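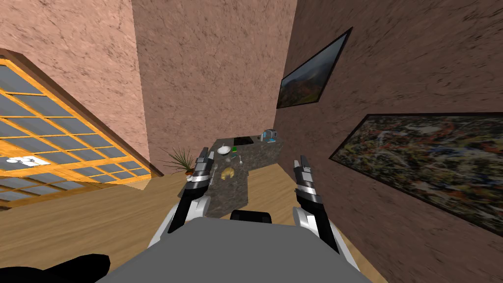

May
By the automation desk

Rekton says its two-armed kitchen robot can now be set up without an engineer on site. The Ditville firm rehearses each job in simulation, where the arms are lined up with a virtual counter before a real gripper is bolted on. The work used to take 2 days, according to Rekton, and now takes 76 minutes.

Maybe. The company ran 300 simulated setups but has published no results from real kitchens, and simulated fingertips don't wear down. Trutis, which services similar machines, still tells customers to recheck gripper alignment every 200 hours — by hand. Rekton would not say who pays for that visit.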